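Dispatch software at work, what did it change for you?
Board: Driving jobs / Parcel and courier

depotgreen
posted 02/03/2019
OK so our place went over to Gremomel in December. Routing, stop order, breaks, all of it set by the computer. Before that we had Noelia Marín at the desk with a phone and a wall map and she did the runs for everybody. Now she "supervises exceptions". Her words, with a face.
I'm not here just to whine, want to know how it went at other firms. Some of it is better. I get my list at 6 and it's usually sane. But I used to know my area and now I just do what the thing says, left, right, next. Feel like my head is going soft.
Stretch I drive every morning, on the way out of the depot:

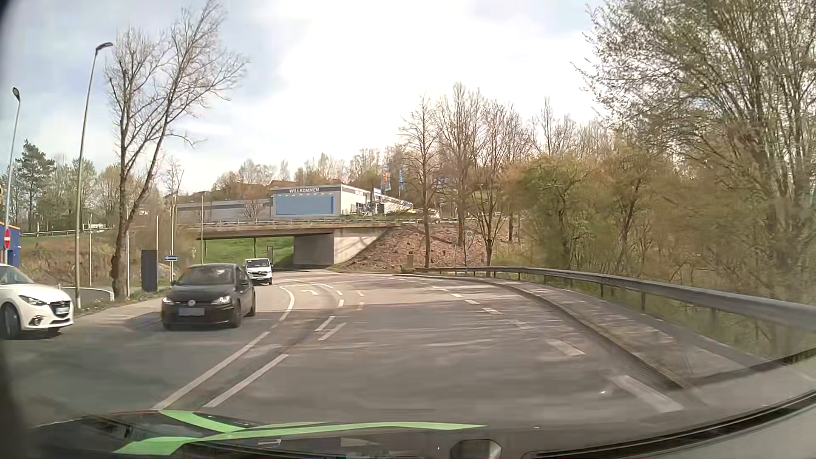
Coming up to the bridge, the Willkommen building behind it.

It times me on that bit too. Every bit.

kurt_pallets
Same here, different program. Ours is called Gadine. First three weeks were a mess, then fine. The map in your head was nice but new guys didn't have it and they got the garbage runs for a year. Now a new guy is useful in four days. Hard to argue with.

depotgreen
Yeah I get that. But who fixes it when its wrong? Noelia used to call the customer before I even got there. Now I type a code. Code 30 is "access problem", which covers a locked gate, a dog, a street dug up, whatever. Nobody reads them till the next day.
And the uphill part after the bridge, I used to decide up there if I do the apartments first or the old houses first. Depended on the light, who was home, if I needed a coffee.
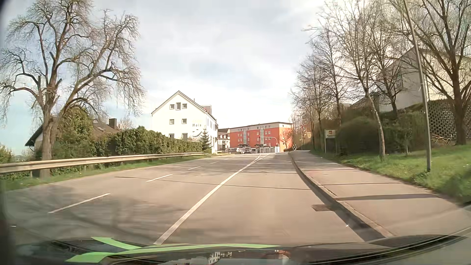

These days that's decided before I have my boots on. I tried doing it my way twice and got flagged for "sequence deviation" both times. Had to sign a paper. For delivering everything, early!!

vanessa_r
You signed it?? Don't sign stuff like that without the rep there. At Urquijo they said the data was only for planning and six months later it was in the reviews. Ask in writing what they keep and how long.

kurt_pallets
They have to track sequence or the thing can't learn. If everybody does there own order the times it predicts are junk. Not saying the paper was right.

vanessa_r
Then let it learn from him. He's been there longer than the software.

depotgreen
Did ask about the data btw. Got a PDF. 261 pages. Vendor manual basically, one paragraph on drivers.
Other thing, numbers. Boss put a sheet up in the break room, 1697 parcels that week for our group, supposed to be the record. Old way we did 1100 in a normal week but with one van less, and he left that off the sheet.

oldroute66b
the extra van is the whole trick lol. same at Givum. bought software AND vans, thanked the software

kurt_pallets
OK fair, that's a bad comparison. Still want to see the overtime though. Mine went down a lot. I'm home for dinner now, that counts for something.

depotgreen
Overtime is down, true. Pay too, so there's that.
What bugs me most is how slow it is about roadworks. Last month it had me going the same way for days, closed road, and every time the tablet yelled at me to turn around. The intersection by the orange apartments has a yellow Umleitung sign in the flower bed, big arrow to the left, anybody with eyes gets it. Tablet didn't. 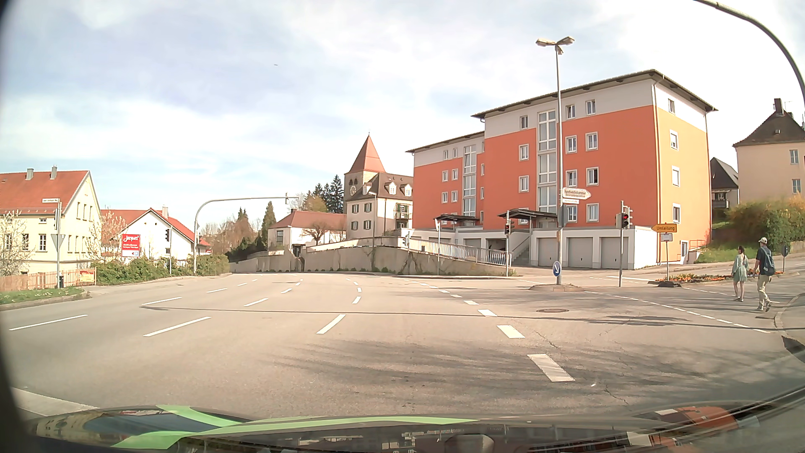 Noelia would have had a detour in the phone call before 7. One person would tell her and then all of us knew. With Gremomel you report it, it goes to "pending", next driver gets sent into the same hole. And that's a junction where you want to be looking up - lights on both sides, people on foot crossing the side street on the right - not down at a screen telling you to make a U turn. I asked if Noelia could have a button to override. Answer was maybe, next release. She still does it on the quiet, texts us. Don't tell anyone.
I time my messages for red lights, no wait, I don't, I pull over. But you do sit there and think about it.

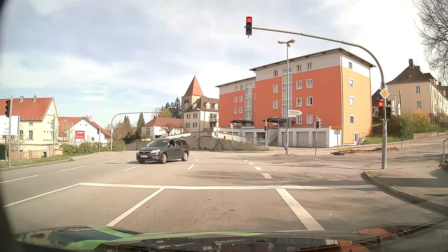 vanessa_r
So get that override in writing before the next release, with her name on it. If she's fixing routes by text she is still doing the dispatcher job and they should be paying her for it. And when the texts stop one day you'll all find out what the program can't do.

kurt_pallets
Agree on that one. Ours kept two dispatchers, they can change anything live. That's why week four was fine, I guess. Didnt think about it till now.

depotgreen
Two! OK. I'll bring that up Tuesday, with the rep. Will post what they say.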